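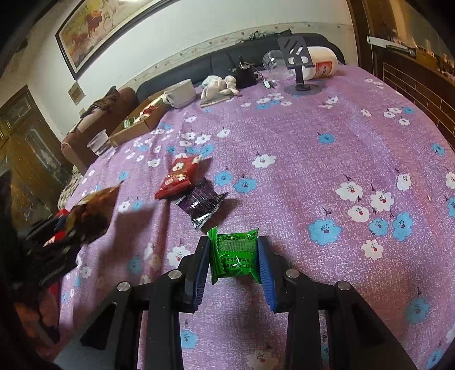 4.2 Handheld capture kit

The Susska kit (Plorkulura, hardware revision of December) is sold as a pair of handheld grippers, a charging base and a license for the vendor's alignment software. We bought two pairs at list price and had no contact with the vendor beyond the ordinary support channel. The kit is compared here with the Arruda glove set, described in Section 4.1, on the same household tasks.

Each gripper is driven by the operator's hand through a linkage, with no motor in the path. Finger opening is recovered offline from the camera view, and tool pose is estimated from the same video together with the inertial stream. The practical result is that the unit carries no encoder to calibrate, but any error in the visual estimate passes directly into the recorded opening. On rigid blocks this error was small enough to ignore. On thin film packaging it was not, as the pads close almost fully before the contents of the packet take up load.

Figure 4 shows the small-goods task, in which wrapped candies and snack packets are handled on a printed cloth. The gripper in the foreground holds a green packet between its two ribbed blue pads, and a second gripper at the left holds a brown and orange foil packet. We kept the cloth for this task in all homes. A patterned, creased surface supplies many visual features for tracking, but it also moves when a pad drags across it, and the software treats the surface as static.

Figure 4. Small-goods task with the Susska kit, two grippers in use. Glossy wrappers and a floral cloth.

4.3 Data and acceptance

We recorded 1,502 episodes with the kit. An episode was accepted if the software returned a continuous trajectory for both hands and if the opening signal agreed with a manual label at grasp and release. Episodes failing either check were kept on disk but left out of training. Most rejections came from one of two sources: loss of tracking when a hand passed close to the other camera, and false opening values when a reflective wrapper covered part of a pad. The second was confined to foil and metallized film. Paper cartons and matte bags did not produce it.

The policy was trained with the Bomivgate baseline at its default settings, using 1,000 accepted episodes so that the sample size matched that of the glove set. No per-task tuning was done for either device.

4.4 Operator effort

Operators new to the kit were given 5 practice grasps per object type before recording. Sessions ran for up to 40 minutes. Fatigue was reported mainly in the wrist and was worse for low, flat objects, where the tool has to be tilted to keep the camera clear of the surface. The gloves caused less strain but took longer to fit, and had to be refitted after each break.

The vendor's manual (May 2026 edition) advises replacing the pads when the ribs are visibly worn. It gives no interval. We replaced ours once, between the second and third homes, and re-ran the block test afterward with no change in the opening error.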